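Hondthorpe Residents' Forum
Board: Services and Policy
Topic: Proposed change to the library's public computer replacement schedule

Rkovalchuk_Library
Posted 9:12 am

Good morning. The Hondthorpe Public Library invites comment on a proposed change to the replacement schedule for its public access computers. Under the current policy, desktop machines are retired after five years. The draft would extend that period to eight years, subject to an inspection in the fifth year and the replacement of any part found to be unsuitable.

The library maintains 61 public desktops across the main building and the Ross Street branch. The draft sets aside $4000 a year for parts, principally memory and storage drives. Reservation rules, printing charges and opening hours are not affected.

Comments posted in this thread through the end of December will be attached to the draft when it goes before the board.

Radymyr Kovalchuk
Public Services, Hondthorpe Public Library

millrace_reader
Posted 9:58 am

Thank you for posting the proposal here. I support it in principle. My concern is with the word "inspection," which the draft does not define. A machine may start up properly and still be too slow for a person completing a benefits application with a session limit. I would ask that the inspection include a timed test using the websites patrons most often visit.

D_Ostrander
Posted 10:40 am

I must respectfully oppose the extension. The five-year term was adopted after a long period in which the computers at Ross Street were out of order more often than they were available. Residents who own a computer at home may regard a slow machine as an inconvenience. Residents who do not own one have no alternative within walking distance.

I would also note that the draft gives a parts budget and no labor budget. Staff time is a cost, and it should appear in the document.

Rkovalchuk_Library
Posted 11:25 am

In response to the two comments above:

The inspection standard is set out in Appendix B, which was omitted from the first upload. It has now been added. It does not currently include a timed test, and I will forward that suggestion.

On labor, the work would be performed by the existing technology staff during the hours before opening. The draft assumes 2 hours per machine in the inspection year. I accept that this figure should be stated in the budget section as well as in the appendix.

quillfeather
Posted 12:07 pm

I have read Appendix B. The requirement that a machine be withdrawn after three reported faults is reasonable, but it depends on faults being reported. At present a patron must fill out a paper form at the front desk. Most people simply move to another seat. Could a short reporting link be placed on the desktop screen?

HaroldT
Posted 1:31 pm

I do not share the objection raised by D_Ostrander. The trouble at Ross Street in those years was due in large part to the network line, which has been replaced. New computers would have performed no better on the old connection. It would be unfortunate if the board kept a costly rule on the strength of a problem that had a different cause.

D_Ostrander
Posted 2:04 pm

The network line accounted for a portion of the trouble. It did not account for failed drives, of which there were several in a single winter. I attended the meetings at which they were reported. I have no objection to revisiting the rule, but the record should be described accurately.

HaroldT
Posted 2:19 pm

That is fair, and I withdraw the phrase "in large part." I maintain that the fault log for that period should be made available before the board relies on it in either direction.

zustut_parent
Posted 3:46 pm

I write as a resident of Zustutcombe who uses the Hondthorpe library under the shared card agreement. Our own library adopted a similar schedule. Memory upgrades were inexpensive and made a clear difference to older machines. Storage drives were the larger expense. The principal difficulty was that the computers had been bought in small lots over many years, so that parts held for one lot did not fit another.
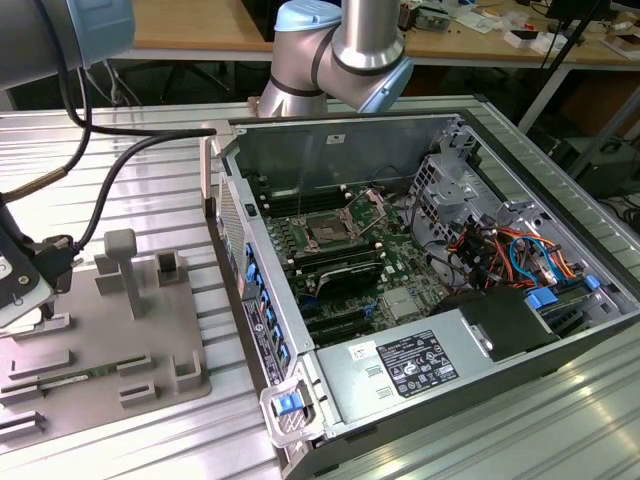
My recommendation would be to purchase in larger lots, even if that means fewer purchase years. Our library now keeps a written list of which parts belong to which lot, and the list is checked each time a machine is put back into service. I would also suggest that the draft say what happens to machines that fail inspection. Ours were sent to a county recycler after the drives were erased, and patrons asked about this repeatedly.

millrace_reader
Posted 4:15 pm

The question of erased drives deserves its own paragraph in the policy. Patrons enter personal information on these computers every day, and the rule should apply to drives removed during a repair as well as to machines being retired.

Rkovalchuk_Library
Posted 4:52 pm

I agree, and I will recommend a separate section on drives. The present practice is that a removed drive is held in a locked cabinet until it is erased, but this is custom and does not appear in any policy.

Regarding purchase lots, the library's records show four separate lots in current use. The supplier of the most recent lot, Ener, offers a longer parts warranty for orders placed together, and the terms will be supplied to the board. I have also requested the Ross Street fault log from the archive.

quillfeather
Posted 5:20 pm

May I ask for a reply on the reporting link? I consider it the least expensive item discussed here.

Rkovalchuk_Library
Posted 5:34 pm

My apologies for the omission. A link can be added to the public desktop without cost. The paper form would remain available for those who prefer it.

D_Ostrander
Posted 7:02 pm

With a reporting link, a timed test and a stated labor figure, my objection is reduced but not removed. I would accept a term of seven years at the main building and would keep five at Ross Street, where there are only 10 machines and the loss of even one is felt. I ask that this be recorded as a formal comment.

HaroldT
Posted 7:40 pm

I would oppose separate terms for the two buildings. Machines are moved between them as needed, and two schedules would be difficult to administer. Please record this as a formal comment also.

Rkovalchuk_Library
Posted 8:05 am

Both comments have been recorded as submitted. The revised draft, with Appendix B, will be posted in this thread when it is ready.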